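Main page Contents Workplaces Food trades Random article Talk View history

Phetsri Canteen

Phetsri Canteen is a staff canteen and small bakery serving the Rullport works, best known outside the town for the slow and fairly good-natured way in which robots were brought into its serving room. It prepares breakfast, a midday meal and an afternoon tea for the people on the site, and has 27 staff on its books, a good many of whom have worked there for most of their adult lives.

History

The canteen began as a tea counter beside the old gatehouse, run by the grandmother of the present manager, Siriporn Khamphan, and it grew with the works until it had a kitchen, a bakery and a long dining hall with windows on the yard. For years everything was plated by hand. On an ordinary day the kitchen sent out 1760 plates, cups and bowls, and the plating bench was, by common agreement, the job that people were gladdest to hand over at the end of a shift. It was light work, but it was the same light work from six in the morning, and sore wrists and stiff shoulders were simply thought of as part of it.

The first machines, supplied by a firm called Mekora, came in one August while the works was on its summer stoppage. They were two-handed robots with jointed fingers, meant for picking up and setting down food that is soft, uneven or easily spoilt by squeezing. Khamphan had asked for a trial on tea-time items only, and the kitchen staff were promised in writing that hours would stay as they were while it lasted.

Work at the plating bench

Buns were chosen as the starting point, partly out of fondness (the bakery is proud of them) and partly because they are a fair test of a gentle grip. A steamed bun marks easily, and one with ridges or a dimple in the top has a right way up, so it has to be lifted with some care and put down the way the baker meant it to sit.

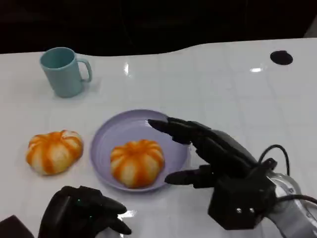 Nattawut Wiriya, who had been a plater himself before he was made bench lead, spent much of the first season teaching the machines and being taught by them in return. He kept a notebook of the things he had always done without thinking, such as turning a plate a little so that its best side faced the customer, and found that most of them had to be put into words before they could be passed on. The notebook was later typed up and is now given to new human staff as well, who are said to find it very useful -- if rather heavy on the subject of thumbs.

Effect on staff

No posts were lost in the trial or in the year that followed, though the work itself changed a good deal. Of the platers, 4 moved to the bakery, where there had long been a wish for more hands in the early morning, and 3 stayed on as minders, each looking after a bench and stepping in when something needs a person's judgement. The minders were put on a higher rate after a spell of patient argument.

Opinion was mixed, and to some extent still is. Several of the older staff missed the talk at the bench, which had been the best place in the building for news, and the tea break was lengthened a little to make up for it. Others were glad of the rest to their wrists and said so freely. A similar scheme at the sister canteen in Itby went ahead more quickly and was less well liked, and was paused until the staff there had been properly consulted.

Breakfast at Phetsri is still plated by hand.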